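Rarura Clothing Library - where we are at the end of our first season

Hi Mỹ,

You asked for something short and readable, so I'm skipping the template with the colored boxes and just telling you how it's going. The spreadsheet is attached to the same email if you want the receipts.

The big news first: we opened! Two weeks later than I promised you in the spring, mainly on account of the floor, but we opened, and we've been running every Saturday since. The Pfeiffer grant paid for the rails, the two washing machines, the shelving along the back wall and the first six months of rent on the Narar Street unit. What's left of it is set aside for heating, and I'm watching that line like a hawk.

We now have 162 members. I had written 80 in the application and thought I was being bold. Most of them are parents with kids who outgrow everything in five minutes, but there's a good group of people borrowing for job interviews too, and that part has grown much faster than I expected. One woman took home a navy blazer three times in a month and then brought it back with a box of doughnuts and a new job. (I ate two. The doughnuts, I mean.)

Lending works the way I described it to you: you pick up to five things, keep them for three weeks, bring them back unwashed if you like. We tried asking people to wash everything themselves and it was a mess, with different detergents, shrunken sweaters and one very pink pillowcase. Now it all goes through our machines. It costs more in water and power, and I've moved some money over from the printing budget to cover it. I hope that's okay. I did ask Nele Wiegand and she said anything under the ten percent rule was fine, but please shout if you see it differently.

Sorting and folding still eat up most of our Saturdays. Shirts and tops get folded lengthwise first so they fit the narrow shelves, and anything with a collar goes on a hanger.
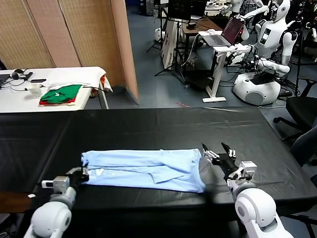
A light blue garment folded into a long strip on the black-covered table.

Now the less happy stuff. The Plodarow branch is not going to happen this winter. The room we'd been offered has a damp problem on the north side and I don't want to put donated wool coats anywhere near it. The owner has been really decent about it and says he'll have another look in February - so I'd like to keep that part of the money where it is until then, if you agree.

Winter coats are our other headache. We have 74 on the books and every adult one in a medium or large is out, with a waiting list taped to the door. Kids' coats are fine. I've asked the two dry cleaners in town whether they'd pass on uncollected ones and one said yes right away, the other is "thinking about it."

Things I need from you, when you get a minute: a yes or no on the water and power shift, a yes or no on holding the Plodarow money, and the new logo file, as the one I have prints with a gray smudge in the corner.

Come by some Saturday if you can! We're open ten to three and there's usually coffee.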